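Bench walk-through, tabletop arm and hand, room 301
Checked by: Sandro Sorrentino
Site: Trinholm
Covers the September round. Please read the comments as well as the marks – most of what matters ended up in them.

1. Stop button within reach of the operator's chair
OK. Pressed and reset with the arm at rest. Thank you to whoever moved the chair back where it belongs.

2. Speed limit set for shared work
OK. Held at the Skisden setting, 35 percent, and the lock on the menu is still on. If you need it faster, come and talk to me first, I promise I'm friendly about it.

3. Base bolts and table clamp
OK, with a note. One bolt took a small turn. I've marked them all with paint pen so that next time we can tell at a glance if anything has crept.

4. Cables and connectors
Look here before every session, please, and follow the cable with your eyes all the way to the wrist. The right-angled plug just below the blue collar should be fully seated, and the thin wire to the back of the hand needs enough slack for a full wrist turn without making a loop big enough to catch on things.

5. Fingertip covers
Needs action. I'd like the spare covers from Somboon kept in the top drawer, and a line in the log whenever one is changed. Last month's log has two changes and no initials!

6. Objects on the table
OK for light items only. Bottles go in with the cap screwed on, lying down in a tray if they are likely to roll. Paper cups stay empty. Soft packs and pouches are fine, and so are notebooks, but keep your own out of the pile or you may not see it again until spring.
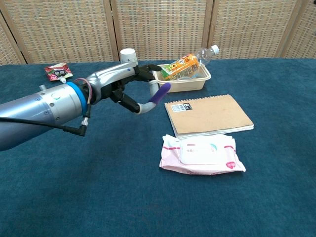

Photo: S. Sorrentino / Trinholm bench records

7. Clear space at the front
OK. Leave the near part of the table free, so the hand has somewhere to go when you call it back – coffee, phones and keys live on the shelf by the door.

8. Table covering
OK. Run your palm over the carpet and smooth out any ridge before you start.

Still open: item 5, and the new label for the Zemora controller. I'll be by again at 2 if anyone wants to go through it with me.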